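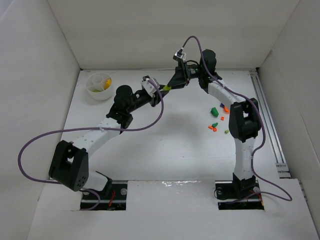

The spring meeting of the Ramdale Pottery Group started with the shop window, as it was always going to, and we were still on it when the tea went round. The old hessian backing is coming out and we had to pick something to replace it. I'd been all for a nice sage green, but Teguh wanted white on the walls and white on the floor as well, and I have to say I've come round to it. Look how clearly black stands out against white in the picture and you'll see what he means about the dark glazes, which simply vanished against the hessian. We voted and white won easily. Agreed: white throughout, matt paint, and no more doilies.

2 May 2023 is wrong on the notice by the kiln, by the way, so please go by the date on this page.

May 2, 2023
By the minutes secretary
2 comments | 28 shares

Last meeting's minutes. Passed, with one correction. I had written that the Cusi clay was "horrible" and I've been asked to change it to "not to everyone's taste". Changed!

Money. We have £3,624 in the bank, which sounds lovely until you remember the kiln needs new elements and the rent goes up in September. Teguh has had one quote for the elements and is going to get another before we spend anything. There was a bit of a debate over whether to put up the firing charge as well. I was against it (I fire a lot, so I would be) and in the end we left it alone until we know what the elements cost. It will come back at the next meeting, so have a think.

Easter sale. We sold 93 pieces, our best yet, and most of them were mugs. Big thanks to everyone who stood out there in that wind. The small bowls did well once we moved them to the front table and the tall vases didn't shift at all. We talked about pricing and agreed that people should mark their own pots with a sticker on the base - a sticker, please, as pencil rubbed off on several of them and I was guessing by the afternoon. Unsold pots are on the bottom shelf in the back room. Please take yours home by the end of the month.

Clay order. Mirov have put their prices up, so we looked at what Kamaseo could do for us. Their stoneware is a little cheaper but they only deliver on a full pallet, and we haven't anywhere dry to keep a pallet. We're staying with Mirov for the white earthenware and I'm ordering one bag of the Kamaseo stoneware to try. If you want to have a go with it, put your name on the list by the sink and make a test tile first.

Glaze buckets. Lids back on, please. Somebody's sponge went into the tenmoku and it took me ages to fish the bits out. We also agreed to write the mixing date on every bucket, and the two with no labels at all are going. If you think you know what's in them, tell me this week.

Beginners' evenings. These have filled up and there's a waiting list already, so we're adding a second run in September. Teguh will teach the throwing and I'm doing hand building again. We could do with more aprons, so if you have an old shirt or two going spare, drop them in the box.

Any other business. The back door sticks and needs planing. The radio stays, but not on the talk station. We finished late and I locked up.

Previous | Next | Minutes | Classes | Shop | Contact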